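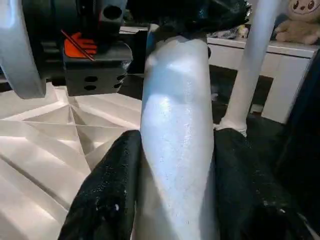

I finished The Salt Ladder by Annick Caron last night, all 588 pages of it, and I've been trying to decide whether to keep it on the shelf or pass it on. My sister read it first and gave up before the halfway point. I can see why, but I'm glad I carried on.

The story is set in Gostimine, a port town where the harbour has silted up and most of the families have moved inland. Maham Pirzada is twelve and lives with her grandfather, who still keeps the tide tables every day although there are no ships to use them. When he falls ill she takes over the writing, and finds that his figures for one July don't match anyone else's.

The first 400 pages are slow. There is a long section about a court case over a warehouse that I would have cut. After that it picks up, and the chapter where Maham walks out across the mud to the old lighthouse is very good. I read it twice.

The publisher says it is for ages ten and up. I would say thirteen, mainly for the length. The paperback is from Tetier and the print is small. Our library has one copy and there were 49 people waiting when I looked, so I bought mine.

Next up is the Jenő Nyitrai I was given at Christmas.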